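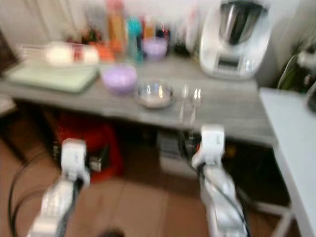 Set the counter up before you open a single bag of flour

I used to be a terrible counter person. I'd start cooking with everything still in the cupboards and then open drawers with my elbows because my hands were covered in dough. My neighbor Damián Nava watched me do this one Sunday and finally said, "You know you can get the spoons out first, right?" Well. Yes. I do that now, and I've picked up a few more habits since, so I'm writing them down while the bread rises.

Board on the left, bowls to the right of it

I'm right-handed, so the cutting board goes on the left end of the counter and the bowls go beside it. I chop, I scoop, I push everything sideways into a bowl, and nothing has to travel over the sink. If you're left-handed, flip the whole thing around. A pale green board like mine is great for spotting stray bits of carrot or beet, by the way (less great for finding that last sliver of green onion!).

Put a damp dishcloth under the board if it slides. A folded paper towel works too, but it gets soggy and you'll be replacing it halfway through a big soup.

Two bowls, two jobs

I keep one plastic bowl and one steel bowl out when I cook. The lavender plastic one is light, so it's my scrap bowl: peels, ends, the papery bits from garlic. The shallow stainless one is for the food itself. Steel doesn't hang on to onion smell the way my old plastic bowls did, and it can go in the fridge for a quick chill if the kitchen's warm.

Please don't put the steel one in the microwave. I have done this. It was loud.

Get out two spoons, always

One to stir, one to taste. I lay them side by side with the handles toward me so I can grab one without looking. Before I did this I went through five or six spoons every time I made dinner and then complained about the dishes. If you're working with something sticky like yogurt or batter, the second spoon is also the one that scrapes off the first.

Bottles live against the wall

I keep the tall bottles in a row at the back, where my sleeves can't get at them. I sort mine mostly by color because I remember "the orange one" and "the teal one" much faster than I read a label. If you've got oil in the lineup, give the bottom of the bottle a wipe before you put it back. Those rings are a pain once they've sat for a week.

And keep them away from the stove! My friend Achilleas Zervas had his oil right next to the back burner for years and couldn't work out why it always tasted stale.

Wiping down a wood-grain counter

Mine is gray, and it hides crumbs so well that I don't trust my eyes at all. I run my palm over it first, then wipe with warm water and one drop of dish soap, going along the grain. Then a dry cloth. Skip the scrubby side of the sponge, it leaves dull patches you'll only notice when the sun comes in.

For dried-on dough, lay a wet cloth over it and go do something else for about 5 minutes. It'll lift with a plastic scraper. Mine came from a bin by the register and cost 39 cents, and it's outlived two fancy ones.

Next up, when I get to it in January: what to do with the drawer under all this. It has 29 lids in it and I can match maybe half of them to anything I own.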